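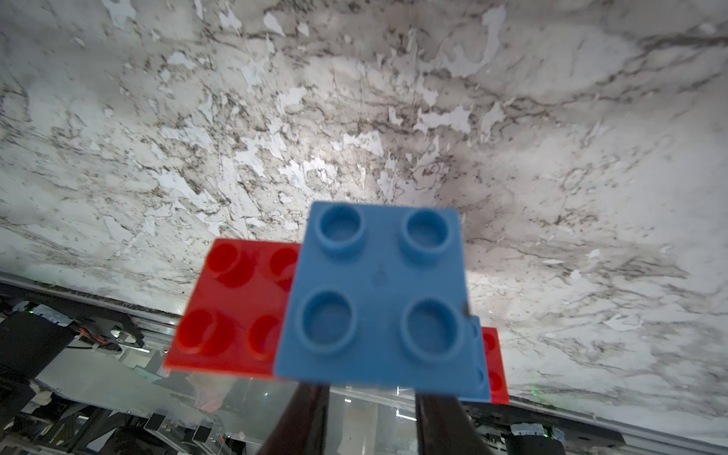 About Rukberg

Secondhand toys, bought, cleaned, sorted, sold again. Drostuldale, old Lukáč building, side door (front door sticks, we're working on it). Building bricks mostly, plus wooden trains, dolls' houses, board games with all the pieces, board games with nearly all the pieces. Those are cheaper.

Started in a garage. Too many bricks, not enough garage. A neighbor asked for a bag, then her sister did, then a school called. Moved into the Lukáč building the June after that and have been running out of shelves ever since.

What we do

Buy toys by the box. Bring it in, we weigh it, look through it, make an offer. Cash or store credit, credit is better. No appointment needed but mornings are calmer. We don't need the original packaging. We don't need instructions either, though if you have them please please bring them, people ask for them all the time.

Bricks get washed in warm soapy water and dried flat on towels. No dishwasher, no dryer – we tried both in the garage days and lost a lot of good bricks that way. After that sorting by color first, then by size. Small chips and scuffs go in the play bins at the lower price. Cracked ones we don't sell at all.

2x2s are what everyone runs out of first. Blue and white go quickest. If you are building something big, call ahead and we'll put a tub aside for you.

Prices

Mixed bricks by the scoop. Sorted bricks by the cup. Bulk tubs come in 100, 200 and 1000 pieces, one color or mixed, you choose. Train track by the piece, curves and straights same price, switches a bit more. Everything else has a sticker on it. If the sticker fell off, ask, we'll make somthing up and it'll be fair.

Schools and libraries get a discount. Bring a letter or just send an email from the school adress, that's plenty.

The doll house side

Came in by accident. Somebody traded a big old house for train track and it needed everything – stairs, window frames, new paper in all the rooms. We fixed it up and it sold the same week. So now there's a bench in back for house repairs. Leftover wallpaper rolls are great for this, small prints best, flowers, birds, butterflies, stripes. Marble-look paper for kitchen floors. We sell the offcuts in a basket by the register, take what you need for a room and pay for the one strip.

Repairs take 2 weeks, longer before the holidays. We'll call you. Please pick up when it's done, the shelf is full.

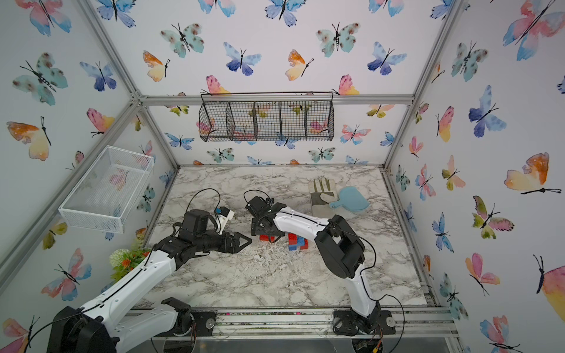

Vichien Paisan: I brought in a house my kids had wrecked and didn't expect much for it. They talked me into keeping it. Did the stairs, papered the bedrooms, charged me less than a new one would cost. My youngest plays with it every day now and I buy our bricks there too, by the tub.

Thank you Vichien! More comments in the guest book at the register, add yours.

Swap table

Last hour before closing, every day we're open. Bring a toy, take a toy, no money changes hands. Kids do the trading, grown-ups stand back please. Costo cards and board games welcome too. No stuffed animals – can't clean them well enough, sorry. No batteries left inside. No slime, ever.

What we can't take

Recalled toys. Car seats, cribs, anything a baby sleeps in. Bikes (no room). Puzzles without a box picture. Magnet sets with loose little magnets, not even new ones. If you're not sure, send a photo before you haul it over.

Building nights

Tables out, bins open, build what you want. Small fee at the door, covers snacks. Kids under eight need an adult with them. Builds stay on the window sill for a while and then go back in the bins, take a photo if you love yours. Next one is May 22, 2026, doors open after supper. Sign-up sheet is by the register or just reply to the newsletter.

Finding us

Side door, up the ramp. Parking behind the building, not in the bakery's spots, they do tow. Stroller room inside next to the coats. Phone gets answered when we're not up to our elbows in the sink, so leave a message and say it slow.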